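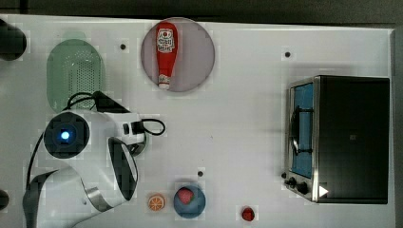 Why Do Rabbits Never Stop Chewing?

Animals > Small Pets > Rabbits > Teeth and Tummies

4 minute read

Have you ever watched a rabbit eat a long piece of hay? In it goes, wiggle wiggle wiggle, like paper going into a shredder! A rabbit's jaw can move more than 100 times in a single minute. Try chewing that fast yourself (with nothing in your mouth, please) and see how long you last.

Rabbits chew like this for hours every day, and they really need to. It all starts with their amazing teeth.

Teeth that keep on growing

You get two sets of teeth in your life: baby teeth, then grown-up teeth. Once your grown-up teeth are in, they stay the same size. A rabbit's teeth are very different. They grow and grow for the rabbit's whole life, a tiny bit every day, even while it's asleep!

So why don't rabbits have teeth down to their toes? Chewing wears them down. Grass and hay are full of tough, scratchy bits that are almost like very fine sand, and as the rabbit grinds its food from side to side, those scratchy bits rub the teeth away. If a rabbit eats plenty of hay, the growing and the rubbing balance out.

Here's a secret most people miss. Look at a rabbit's top front teeth and you'll see two. But hiding right behind them are two more, small and round like little pegs! They're called peg teeth. Mice and rats don't have them, and they're one of the ways scientists can tell that rabbits belong to a different animal family group.

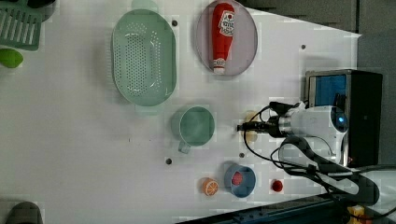 Hay should be the biggest part of a rabbit's dinner by far, but leafy greens are wonderful too. Romaine lettuce, cilantro and basil are all favorites. Give the leaves a good wash in cold water before you serve them, and let the water run off. A big colander like the mint-green one is great for this, with all those rows of little round holes for the drips to escape through. Then offer a small handful and listen to the crunching! If your rabbit has never tried a certain green before, start with just one leaf and wait until the next day to give any more.

Dinner, round two

Now we get to the slightly yucky part, and it's so clever. Grass is hard to digest. Cows deal with this by having a stomach with several rooms in it, and by bringing their food back up to chew again. Rabbits can't do that. They can't even throw up!

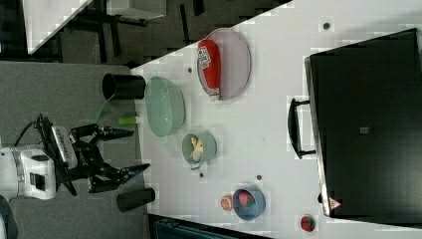 Two black cups beside the table.

What rabbits do is make two kinds of poop. One kind is the dry, round pellet you find all over the place. The other kind is soft and shiny and looks like a tiny bunch of grapes. Those are called cecotropes (say it "SEE-ko-tropes"), and the rabbit eats them as soon as they come out. Yes, really! They're packed with vitamins that the rabbit's body couldn't grab the first time. Most people never see any, as rabbits are quick and tidy about it.

When chewing goes wrong

Sometimes a rabbit's teeth don't line up, or it hasn't been eating enough hay, and the teeth get too long. This hurts. Rabbits are very good at hiding pain, so you have to be a bit of a detective. Look out for:

- a wet or sticky chin
- food dropping out of the mouth
- runny eyes
- fewer droppings than usual
- leaving a treat they normally love 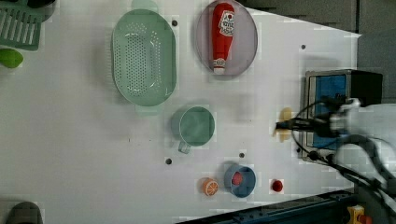
If you spot even one of these, tell a grown-up that day. And if a rabbit stops eating altogether, it needs a vet right away, even if it's the middle of the night! A rabbit's tummy has to keep moving, and it can get very sick in a matter of hours when it's empty.

Things to try

Fill a cardboard tube with hay and poke a few herbs in the ends. Roll it across the floor and see what your rabbit does. Some push it with their noses and some just rip it to bits, and both are good fun.

You could also keep a chewing diary. Sit quietly near your rabbit for 10 minutes and write down what it eats first, and whether it chews on the left side or the right. Does it swap? Do the same thing tomorrow and see if anything changes!

Grerex Young Animal Keepers, Sorkumdale | Contact us | Copyright Grerex | Back to top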